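El club de robótica Nistus presenta su proyecto de farmacia

19 de noviembre de 2022. ¡Hola a todos! Soy Elsa Nygård, alumna del club Nistus, y me hace mucha ilusión contaros que ya tenemos proyecto para la Copa Plillach (llevamos desde agosto dándole vueltas). Nuestro robot aprende a coger cosas pequeñas y frascos en un carrito de farmacia. Somos 5 en el equipo, Sixten Solheim nos echa una mano con el código y hemos grabado ya unas 743 pruebas.
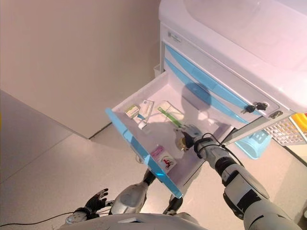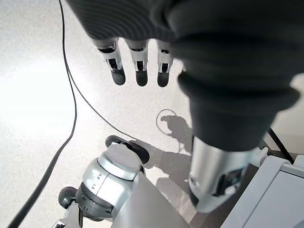
El robot y sus manos, en el taller. 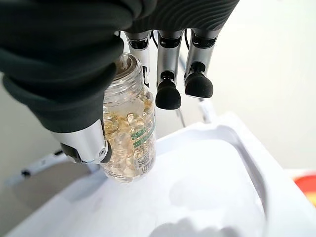 ¿Cómo me apunto al club?
Escríbenos a través de la web de Nistus; quedan plazas para el próximo grupo.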